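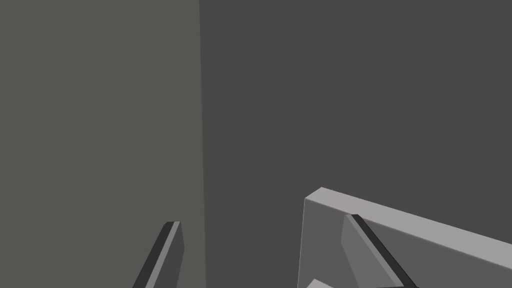 FOR IMMEDIATE RELEASE
April 15, 2024

Birkstead's tool and kitchen library reopens, and I'd love you to come and borrow something

MURCOMBE – I've been itching to send this one out! After a long, dusty summer of packing, unpacking and arguing over shelf labels, the Birkstead Lending Library is open again in its new home on the Murcombe high street, two doors up from the bakery.

If you haven't come across us before, we lend the things most people need a couple of times a year and don't want to store. Cake tins in the shape of numbers, carpet cleaners, pasta machines, post-hole diggers, a very heavy sewing machine, camping stoves, a tile cutter (always out on loan, sorry, put your name down early). At last check we had 923 items in the catalogue, and yes, I did the checking myself, on my knees, with a clipboard.

The old place was lovely but it leaked. Every time it rained I'd be up half the night wondering whether the bucket under the skylight had filled. When the lease came up at the end of last year we decided to look for somewhere dry, and the Murcombe shop was the first one we walked into. It has a proper counter, a ramp at the front door, a loading bay out the back and enough power points that you can plug in a drill and try it before you take it home.

The move wouldn't have happened without Bakov Joinery, our neighbours from the old street, who built the new shelving at cost and then came back on a Sunday-best kind of afternoon to adjust the bottom row when I realised the lawn edgers didn't fit. My mistake, my measuring! 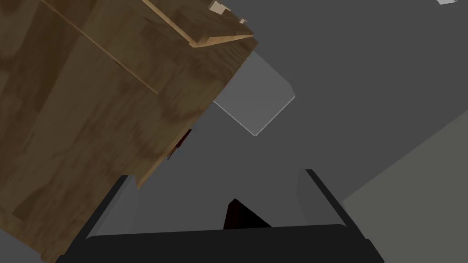 One long-time member wrote in as soon as the new hours went up to ask whether we'd be keeping the evening session, as she works in town and can't get to us before six. She said she'd borrowed a preserving pan from us every autumn and would hate to have to buy one. I'm happy to say the evening session stays, and the pan is on the shelf with her name on the tag.

A few things have changed, so here's the short version.

Membership is now $11 a month, and you can stop and start whenever you like. Concession members pay what they can. You can have two big items and as many small ones as you can carry, and loans run for 2 weeks with one renewal unless somebody else is waiting.

Bookings have moved to Zapata, the new online catalogue. I'll admit I was the grumpy one about giving up the card drawer, but I've come around. You can see what's in, reserve it from the couch and get a reminder the day before it's due back. If you'd prefer to ring up, ring up. The phone is still on the wall and I still answer it, usually with my mouth full.

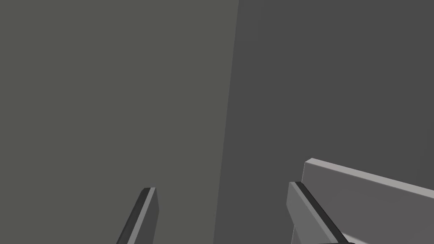
Late fees are gone as well. We found they mostly embarrassed people into staying away, and we'd much sooner have the wallpaper steamer back a bit late than never see it again. If something breaks while you've got it, bring it in and tell us what happened. Most of our repairs cost a few dollars and a cup of tea.

We're also starting a repair bench out the back, with mending of clothes one week and small appliances the next. It's free for members and a gold coin for everybody else. Please empty the crumbs out of your toaster first!
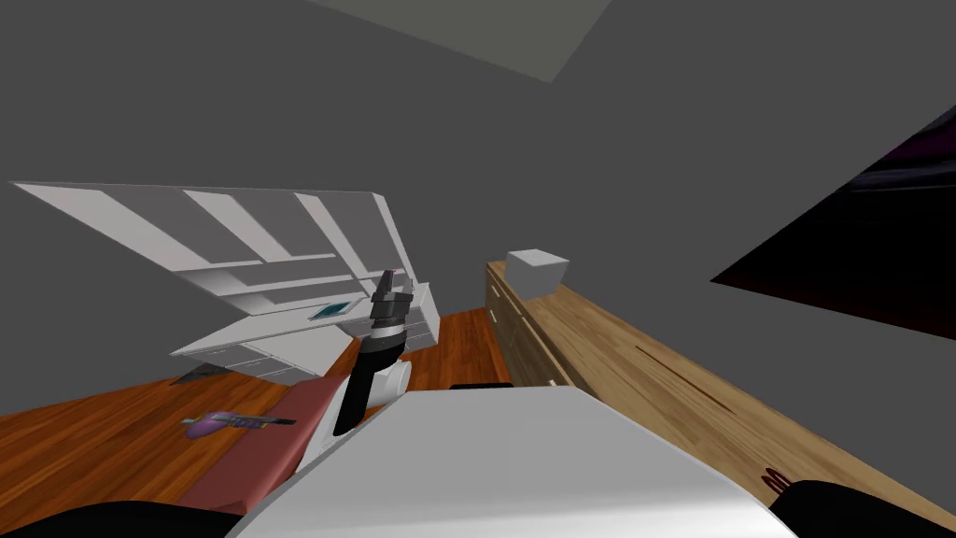 Donations are welcome again now that we've got the room. We're especially after ladders, slow cookers, kids' bike helmets in good nick, and any garden tool with its original handle. We can't take mattresses, petrol mowers or anything with a frayed cord.

Opening hours, joining forms and the donation list are at the front counter and on the library's website. Media are welcome to drop in during opening hours for a chat or a look around. Parking is behind the shop, off the laneway, and the back gate sticks, so give it a good shove.

Media contact: Birkstead Lending Library, front desk, Murcombe

ENDS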